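Sorting Small Stuff into One Clear Box

Every storage guide promises a calm home by dinner. I don't believe them, but a single see-through box with no lid has survived in our bedroom, so this is how I fill it.

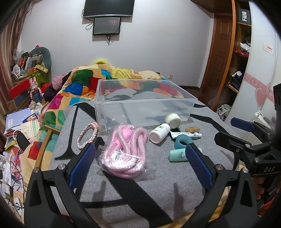

Thenmozhi Nadar wrote in to say that clear boxes only let you look at your mess through plastic, and that she went back to drawers in September. Fair enough. Drawers never worked for me.

1. Spread a blanket on the bed and put everything out on it. Rope, tape, tubes, bottles, all of it.

2. Read the labels on creams and ointments. If the date has passed, out it goes. I don't buy the "still fine" argument.

3. Leave coiled rope in its bag. Once it's out it tangles with everything else.

4. Tubes and bottles go in first, caps tight. Lay rolls of tape flat on top of them.

5. Stop when the box is full. A second box is how people end up with 4.

Skip the printed dividers. Prumetti sells a set that I tried for one weekend, and the tubes slid right under them.

Check the box again when you can't find the tape.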